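# Skorura (software)

**Skorura** is a task-planning and motion-control package for single-arm tabletop manipulators. It is used mainly in simulation.
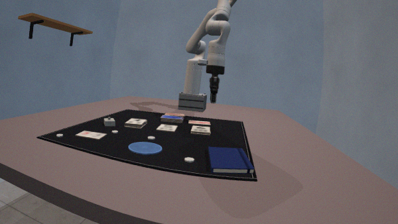

*Simulated tabletop with arm, gripper, card stacks and a notebook on a black mat.*

The package was started by Mererid Harries as a rewrite of the older Tarnwood planner, and its first public version was released in February 2021. Tarnwood computed a full joint path before any motion began, and a moved object forced a restart. Skorura splits the work between a symbolic planner, which orders the pick and place steps, and a local controller, which tracks each step and may ask for a new plan.

## Architecture

The planner reads a scene file listing object poses, support surfaces and grasp candidates. Thin objects such as single cards are stored with a separate edge-grasp type, as their height is often below the clearance margin of the default top grasp. Stacks can be declared either as one rigid body or as separate layers. The layered form is slower and is turned off by default.

Motion between steps is handled by Dorkov, a sampling-based path module that can also be run alone. It checks collisions against simplified hulls of the arm, gripper and table. A query that fails after nine attempts is returned to the planner with the name of the blocking object.

## Simulation interface

Skorura connects to a renderer through a bridge called Panganiban. The bridge supplies color and depth images, along with ground-truth poses that can be hidden from the perception module during testing. The standard test suite has 65 layouts, 14 of which include stacked items.

## Limitations

Two-arm setups are not supported. Pose estimates for flat objects degrade at shallow viewing angles, and the controller has no slip detection. Force feedback was added in a later April update but is limited to the wrist joint.

## See also

- Grasp planning
- Motion planning
- Pose estimation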